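## 4. Cleaning and resetting the display table

Section 4 covers the white-topped table supplied with the Grander display set. It applies to the rectangular version only. For the round version, see section 6.

Light soiling is removed with a damp cloth. Brownish streaks and smudges need the two-cloth method in 4.2. They tend to collect along the edge where people sit, so this edge is cleaned last.

### 4.1 Before you start

You will need:

- two soft cloths, one damp and one dry
- washing-up liquid
- a bowl of lukewarm water
- a tray for the small ornaments

> **Caution:** Do not use scouring powder, steel wool or bleach on the top. Scratches in the finish cannot be polished out.

1. Move the ornaments on to the tray, starting with the lightest. Lift sachets by the base. Dried sprigs snap if the pouch is pulled up by its tie.
2. Carry any planted pot separately and keep it level.
3. Lift the bouquet with both hands, one under the stems.
4. Put the tray on a firm surface away from the work area.

### 4.2 Removing streaks

1. Add two drops of washing-up liquid to the bowl.
2. Wring out the damp cloth until it no longer drips.
3. Wipe from the far edge towards you in straight, overlapping strokes. Do not rub in circles.
4. Rinse the cloth and repeat on any mark that is still visible.
5. Dry the top at once with the second cloth.
6. Check the surface from a low angle with one lamp on. Residue shows as a dull patch beside the reflection.

If a mark remains after three passes, apply Prenby surface cleaner (part 443) to the cloth and hold it on the mark for 31 seconds. Wipe off and dry. Do not spray the cleaner directly on to the table.

> **Note:** Warm, dim lighting gives a white top a cream cast. Judge the colour in daylight before treating the top as stained.

### 4.3 Resetting the ornaments

Ornaments go back in a loose row along the far edge, leaving the middle and near side of the table clear. Small upright pieces stand towards the left and the bouquet closes the row on the right. 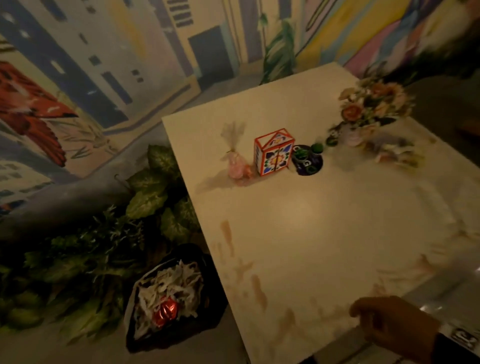 Can the row be placed along the near edge instead?

The far edge is preferred, as sleeves and plates catch on anything placed in front of the user.

1. Place the sachet first, at the left end, with its sprig upright.
2. Stand the house-shaped box next to it, patterned front facing the room.
3. Set down the dark round container with the green leaves. Wipe its underside before it touches the table.
4. Add the small green pieces to the right of the container.
5. Finish with the artificial flowers. Spread the blossoms by hand so that the foliage does not press on the neighbouring pieces.

> **Caution:** Do not slide the ornaments into position. Grit under a base will mark the top.

### 4.4 Care of the ornaments

| Item | Method | Interval |
|---|---|---|
| Sachet and dried sprig | Soft brush, no water | Monthly |
| House-shaped box | Dry cloth, no rubbing on the pattern | Monthly |
| Round container | Damp cloth, outside only | Fortnightly |
| Artificial flowers | Cool air from a hairdryer, lowest setting | Every three months |

Keep artificial flowers out of direct sun from June until the end of summer. Orange and peach tones fade first.

### 4.5 Spare parts

Felt pads (part 949) are sold by Cordier in sheets of 95. Fit one under any ornament with a rough base. Pads from the earlier Fakura range are thicker and may make narrow pieces unsteady.

Section revised by Solène Caron. It replaces the loose care sheet packed with earlier tables.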